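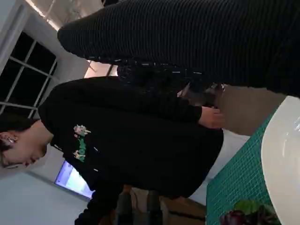

## 4.2 Repair Requests and Repeat Orders

The repair records turned out to be the richest part of the whole data set, and we were delighted by how much they could tell us. Both shops, Emetti and Tritgate, kept every message a buyer sent after a piece arrived, so we could follow a broken clasp or a lost stone from the first complaint to the return parcel. Over the study period the two shops logged 151 repair requests. Clasps came first by a wide margin, then ear wires, then jump rings that had opened up under the weight of a charm.

What excited us most was the link with later orders. Of the buyers who asked for a repair, 41 went on to buy another piece from the same shop before the study closed. Many of them picked something from the same line, and a good number wrote to say so! One Tritgate customer sent back a cuff for a new hinge and ordered the matching ring in the very same message. We had expected repairs to put people off, at least for a while - the records show a much warmer picture.

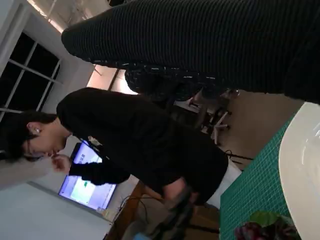
Timing mattered too. Emetti answered most requests the same morning, while Tritgate saved them up and worked through the pile at the end of each month. Buyers at both shops came back, but the Emetti group did so sooner, and their second orders were more often full price. Figure 4 in the appendix plots the wait for a reply against the wait for a second order, shop by shop. The longest gap we saw was 171 days, for a Stulell chain that was sent in twice.

We should be careful here. Both shops sell through Medve, where past buyers get a reminder each December, and we can't fully separate the pull of that reminder from the pull of a well-handled repair. Buyers who bother to ask for a repair may also be the ones who loved the piece in the first place. Even so, the pattern holds when December orders are left out, and we think it deserves a larger study with shops that charge for repairs as well as shops that don't.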